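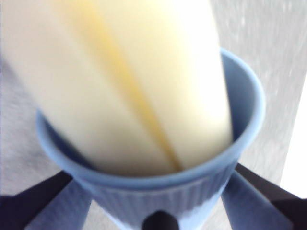
Sponge end down in the blue cup.

I've had the same bottle brush since I moved to Julport, and in March I finally bought a new one. It's the sponge sort on a long handle. I wash up by hand, and my tall cups are too narrow for me to get a cloth to the bottom.

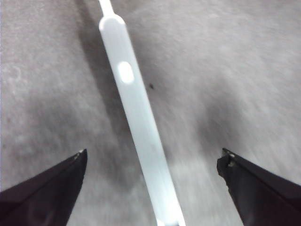
The old one was all bristle and scratched things. Nhàn Ông told me to try sponge - she's used one for years - and to stand it up to dry after each wash. I do the cups first, then the flask, then anything with milk in it. It takes me 4 minutes before bed. 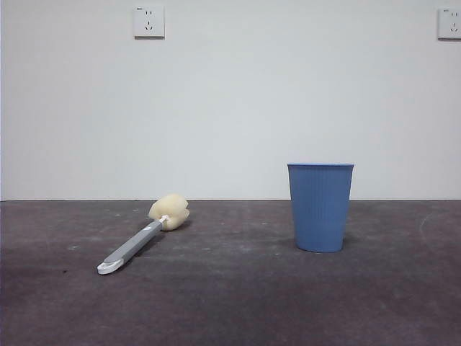 The brush and the ribbed blue cup.

I'll buy a spare next time I'm in town.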